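Rechercher sur le blog OK

Le labo de la rue du fond

Bon, je m'étais promis de ne plus acheter de pellicule avant la fin août, et vous devinez la suite (ma sœur aussi avait deviné, elle a ri au téléphone). Jeudi je suis repassée chez Rana, le petit labo photo dont je vous ai déjà parlé mille fois, pour déposer deux rouleaux, et j'en suis ressortie avec cinq neufs dans le sac et une envie folle de reprendre le noir et blanc !

Il faut dire que Ye-ji Ha, qui tient le comptoir l'après-midi, a le don de vous mettre les choses dans les mains. Elle m'a montré ses tirages de Grundamgate, les docks sous la brume, un grain magnifique, et je lui ai posé toutes les questions bêtes que je garde d'habitude pour moi. Quel révélateur, quelle dilution, combien de temps. Elle pousse souvent sa pellicule 400 à 1600, moi je n'ai jamais osé - j'ai toujours peur de perdre les ombres. Elle m'a conseillé d'essayer sur un rouleau de rien du tout, des choses sans importance, et de regarder les négatifs avant de me plaindre.

Côté matériel, je garde mon vieux Kallport. Le posemètre raconte un peu ce qu'il veut au soleil, l'obturateur tousse au 2000e et le cuir se décolle près du levier, mais je le connais par cœur et je n'ai pas envie d'apprendre un autre boîtier cette année. J'ai quand même regardé la réparation : 66 euros pour la révision simple, sans les mousses. C'est raisonnable, je crois. Je vais attendre octobre.
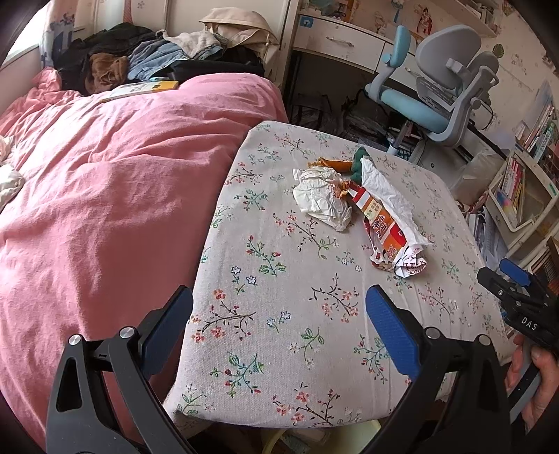
Pour les scans, en revanche, j'hésite encore. La formule de base suffit largement pour le blog, mais si je veux tirer en grand les vues d'Eltham (celles de l'allée de tilleuls, que plusieurs d'entre vous m'ont réclamées), il faudra passer à la haute définition et le prix grimpe vite. Si quelqu'un numérise chez soi avec un objectif macro, je suis preneuse de vos conseils, même très longs, j'aime bien les commentaires très longs.

Je dépose mon rouleau poussé la semaine prochaine et je vous montre les négatifs, ratés ou pas.

Dernière mise à jour : août
Contact - Tous droits réservés - Haut de page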